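Tavico Music Room, Paterson: call for participants, beginner drum group

We are looking for adults and older teenagers who would like to learn drumming on small drums this winter. You do not need to read notes, and you do not need to own an instrument. The group starts in December and meets in the evening, from 6:30 to 8:00.
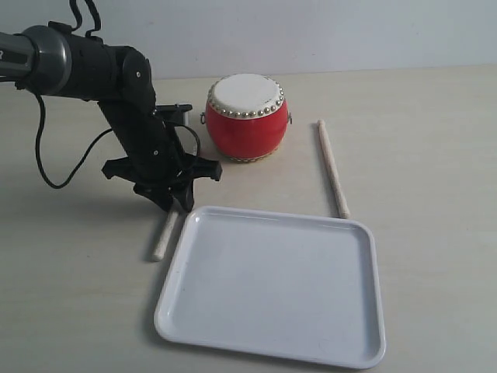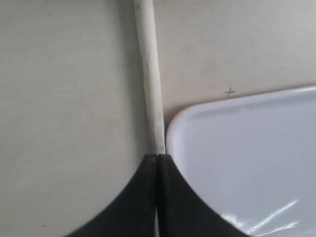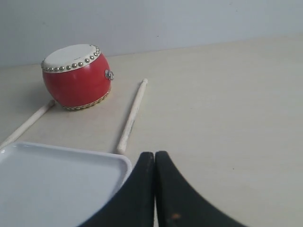 The small red drum with its sticks, first and last picture.

What we will do. In the first meetings we learn how to hold the sticks and how to keep a steady beat together. After this we learn short pieces by ear, two or three parts at the same time. One part is always very simple, so a person who missed a meeting can still play. At the end of the course the group plays for families and neighbors in the hall on Sengate. To play in the hall is your free choice.

Who can take part. Anyone from 16 years old. We ask that you can come to most of the meetings, and that you have a little patience with the noise. Parents may register together with their child. If you have sensitive ears, please bring ear plugs.

Costs. The full course is 74 dollars. Drums and sticks stay in the room and are lent to you for each meeting. If you wish to take a pair of sticks home for practice, we ask for a deposit of 50 dollars, and you receive it back when you return them in good condition.

How to register. Please write your name, your age and a telephone number on the form at the front desk, or put it in the mailbox of room 375. You can also write two or three sentences about why you want to play. Experience is not a condition, but please mention it if you have some, so that we can make the parts well balanced. We answer to every person, also when the group is already full.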